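**Zerkix two-hand kit, simulation pack included**

Sold by the Drosodness shared workshop. Designed by Danica Hájek for people building a two-armed robot on a home bench.

- Left and right hands, black, multi-fingered
- Wrist housings in light gray
- Arm mounts, 70 mm bolt spacing
- Wiring loom and printed manual, 92 pages
- Kitchen table scene for the simulator

Price: 1,441 for the pair, 700 for one hand. Power supply sold separately. Spare fingertips ship from Grurkdale.

Run the table scene before you wire anything. Joint limits set there carry over to the real hands.

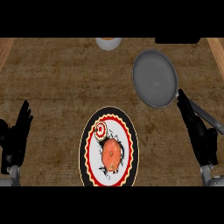
*Kitchen scene in the simulator: right hand at the pan handle, left hand open.*

Page updated March 23, 2023.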